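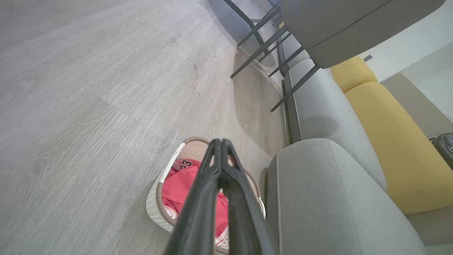 A segunda parte do estudo trata da posição do cesto de roupa em relação aos móveis da sala. Nas 262 habitações do levantamento Praronstead, a roupa recolhida no piso principal raramente segue de imediato para a zona de lavagem; permanece num recipiente intermédio, cuja localização os moradores descrevem como provisória. A sala de referência segue esta disposição: o cesto oval, esbranquiçado e com rebordo castanho, assenta no chão junto ao braço do sofá cinzento-claro, com uma peça rosa-avermelhada amontoada no interior. Villalba e Mudgway designam esta posição por "encosto lateral" e distinguem-na do "encosto frontal", em que o recipiente ocupa a área de passagem diante do assento.

A classificação considera três variáveis: distância ao móvel mais próximo, visibilidade a partir da entrada e grau de dobragem do conteúdo. A distância é medida em planta, entre o rebordo superior do recipiente e a face exterior do móvel. A visibilidade é registada como total, parcial ou nula. O grau de dobragem segue a escala de Candham, na qual o valor 0 corresponde a peças amontoadas e o valor 3 a peças dobradas e empilhadas. Os valores intermédios foram atribuídos por dois codificadores independentes, e as divergências foram resolvidas por nova leitura da ficha.

Foram codificadas 401 ocorrências. Quando uma habitação apresentava mais de um recipiente, cada um deu origem a uma ficha autónoma. Excluíram-se os sacos sem estrutura rígida, cujo contorno varia com a carga e impede a medição a partir do rebordo. A Figura 1 ilustra o valor 0 da escala: a peça de cor rosa viva está amarrotada e ocupa a maior parte da abertura visível, acompanhada de um tecido branco.

Figura 1. Cesto de paredes claras perfuradas, ao lado de um sofá cinzento-claro, sobre pavimento de réguas com aspeto de madeira. Conteúdo classificado com grau 0.
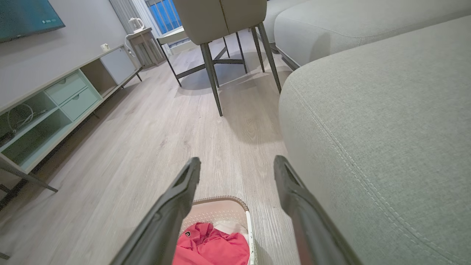

4.3 Limitações da codificação

A escala de Candham foi concebida para prateleiras abertas e não prevê a sobreposição de peças em recipientes fundos. As camadas inferiores ficaram, por isso, fora da análise, e o grau atribuído refere-se apenas ao conteúdo visível de cima. O protocolo Faulkner admite a remoção da camada superior, procedimento que não foi adotado por alterar o estado em que a roupa foi deixada.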